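Laitinen Walking Weeks
Home | Dates and prices | The route | FAQ | Contact

Frequently asked questions

Last updated 17 November 2021

These are the questions we get by email, in the order we got tired of them. If yours is missing, write to the Indham office and it may end up on the page, with your name taken off unless you ask us to leave it on.

THE WALKING

How hard is the Prerkmont week?

Harder than the brochure photos and easier than the man at your table on the first night will tell you. There is always one. You'll walk for five to seven hours on most days, on decent paths, with one long climb on the Tuesday that takes you over 2,000 metres. If you can manage a full day in hilly country and still be civil at supper, you'll be fine. If you can manage the day but not the supper, you'll also be fine, and we'll seat you at the end.

Do I need to train?

It would be kind to your knees. Stairs are good. Hills are better. A treadmill is all right for the lungs but teaches you nothing about loose stones. Please break your boots in before you come, and by "break in" we mean walk in them out of doors, in weather, with a bag on. Wearing them to watch television doesn't count, although a surprising number of people have tried to argue the point.

How big are the groups?

Eleven walkers at most, plus a guide. The Kusari hut sleeps 11 guests in two rooms and the warden won't be moved on it. We've asked.

Who is the guide?

Ville Laitinen for most weeks. He started the firm, he drew the maps, and he walks at what he calls a conversational pace. You may find that the conversation is mostly his. In August, when we run two groups at once, the second is led by whoever Ville has trained that year, and those weeks tend to finish earlier in the day.

What if I'm the slowest?

Somebody has to be. We stop at every junction and wait, and we don't set off the moment you arrive, which is a cruel habit some walking clubs have. You get your rest too.

Can I skip a day?

Yes. From the valley inns you can ride with the luggage van and be at the next place by lunch. You can't skip the two days either side of Kusari, as no road goes there. You'd have to stay in the hut and help with the potatoes.

THE LUGGAGE

We now come to the part of the page that gets the most traffic and, to judge by what turns up at the station, the least attention.

How much can I bring?

One bag for the van, up to 11 kilos, and a daypack you carry yourself. The van bag should be soft. Hard suitcases roll about in the back and have twice taken the handle off the door.

Is the weight limit serious?

The van driver has a spring balance and no sense of humour. So yes.

What size daypack?

For the valley days 19 litres is enough. For the two nights at Kusari the van can't reach you, so whatever you want up there goes on your back, and most people are happier with something bigger. Ville has used the same 41-litre pack since the firm began and will show you the repairs if you let him.

What clothes do I need?

Fewer than you're thinking of. The full list comes with your booking, but in short: walking trousers (two pairs), shirts that dry overnight (three), a warm layer, a proper waterproof, hat, gloves even in August, and one set of clothes for the evenings that has never been up a hill. People object that this means being seen in the same thing at supper all week. It does. Everyone else will be too, and by Thursday you'll have stopped noticing.

How do I decide what to leave out?

Put everything you mean to take on the bed. All of it, including the things you were planning to slip in at the end. Then pick up each item and ask what day you would wear it. "You never know" isn't a day. 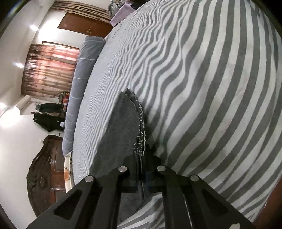

Dark grey, like most of what people bring.

Should I roll or fold?

We have lost whole evenings to this. Rolling is good for shirts and underclothes. Folding is better for anything thick. Stuffing works for everything if you don't mind how you look, and you'll be sharing a drying room with ten other people, so it may be early to start minding. Whatever you do, line the bag with a bin liner. The van leaks at the back left corner and has done for years.

Can I bring jeans?

For the evenings, if you must. For walking, no. Wet denim weighs a great deal, chafes in places we'd prefer not to discuss on a public page, and will still be damp when you get home and unpack it.

Is there anywhere to wash things?

The inns have a sink in every room and a line of some sort, usually over a bath. Bring a small bar of laundry soap and four pegs. The inn on the Wednesday will do a proper wash for a small charge if you hand it in before supper, though everything goes in together, and one year a red sock made friends with the whole party.

At Kusari there is a cold tap, outside.

What about a warm layer? Fleece, wool or down?

Any of them. Wool smells better after a week and fleece dries quicker. Down is lovely until it gets wet. A plain old jumper does the job perfectly well and you needn't buy anything for our sake. We have no shop and no arrangement with one.

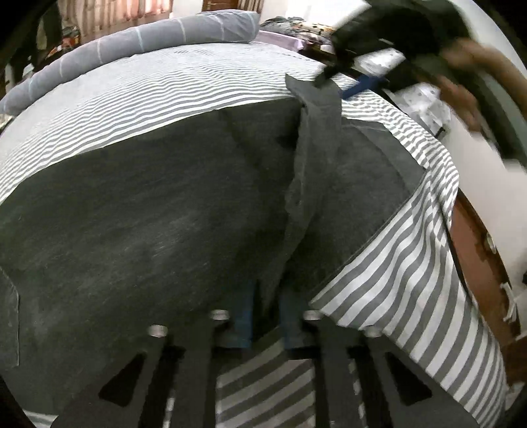
Natsumi Higuchi wrote to us after her week to say that the list is wrong about the evening clothes. She brought the set we asked for, wore it twice, and spent the other nights in her spare walking trousers like everyone else at the table. What she would have swapped it for, she said, was a second pair of dry socks for each night at Kusari and a thin scarf for the hut, where the benches are under the window and the window doesn't shut.

We've taken this to the proper authority, meaning Ville, who says the window shuts if you lift it first. The socks have gone on the list. The evening clothes have stayed on it, but in smaller type.

Do I need walking poles?

Bring them if you use them. If you don't, the second half of the climbing day is a bad place to learn. They must fit inside the van bag or be strapped down flat. Loose poles travel at the owner's risk and everybody else's.

Do I need a sleeping bag?

Only a liner. Silk or cotton, it doesn't matter. Kusari provides blankets, which are thick, clean and of no particular shape. The inns make up the beds in the ordinary way.

THE FOOD

What will we eat?

Breakfast is bread, cheese, jam and as much coffee as you can hold. Lunch is a packet you make up from breakfast. Supper is three courses at the inns and one very large course at the hut. It will contain potatoes.

I'm vegetarian. Is that a problem?

No, provided you tell us when you book. If you tell us on the first evening you'll get an omelette, and then you'll get it again. Vegans and anyone with an allergy should ring the office, please, and not rely on the little box on the form, which only takes twenty letters and has given us some alarming abbreviations.

Is there wine?

At the inns, yes. The hut has beer, carried up by the warden and priced accordingly.

THE PRACTICAL BITS

How do I get there?

Train to the valley station, where the van meets the afternoon arrival on the Saturday. If you come on an earlier one there is a café with two tables. If you come on a later one, ring us, and be ready to apologise to the driver.

Will my phone work?

In the valleys, mostly. On the high path, in patches. At Kusari there is signal if you stand on the flat rock behind the woodpile, and in the evening there's often a queue for the rock.

What about insurance?

You need a policy that covers walking at the height we go to and being brought down again. Send us the number before the final payment. We can't recommend one and we can't read yours for you, although Ville has been known to try.

What happens if the weather is bad?

We walk in rain. We don't walk in thunder, and we don't take the high path in thick cloud. There's a lower way round through the forest that is longer, quite pretty and extremely muddy. The decision is the guide's and is made at breakfast. Forecasts on your own phone may be offered to the guide once.

Can I come on my own?

About half of our walkers do. Rooms at the inns are single where we can get them and shared with someone of your own sex where we can't. There's a supplement if you want a single guaranteed. Nothing can be guaranteed at Kusari, where the snoring belongs to everyone. Bring earplugs.

Can I bring my dog?

We'd like that, but the warden has a goat, and the goat has views.

Do you take children?

From fourteen, with a parent who is also walking. Younger than that and the climbing day is a misery for all ages.

What if I have to cancel?

The deposit stays with us. The rest comes back if you give us six weeks, and half of it if you give us three. You can also hand your place to a friend up to the day before, so long as the friend has boots and has read this page. We do ask them about the bin liner.

I left something behind. Do you have it?

Possibly. The Indham office keeps lost property until the end of the season. At the moment we have several single gloves, a travel clock, reading glasses in a variety of strengths and a very good flask that three different people have described to us as theirs. Write with details, and if it's the flask, tell us what is scratched on the bottom.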